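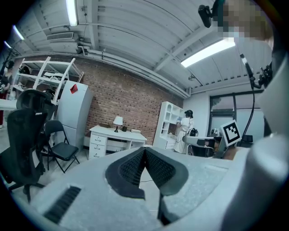

Etwood fit-out retains metal ceiling

9/30/18 – The Mirani workroom at Etwood will keep its white corrugated metal ceiling under a fit-out plan lodged by Pleveo. Fluorescent lighting and the ceiling vent also stay. The floor plan covers 1,879 square feet.

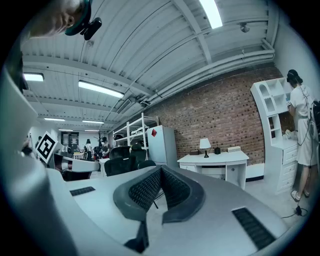
Storage and desks will be free-standing, with no fixings into the brick wall. Project lead Graciela Montecinos said the brick would be left exposed and unsealed. Colour samples are due in 28 days.

Comments

tradie26: Unsealed brick sheds dust. Seal it.

Noreen P: Metal deck is loud in the rain – any acoustic lining?

Related
Bavitum centre reopens after July repairs
Etwood parking cut by 20 stalls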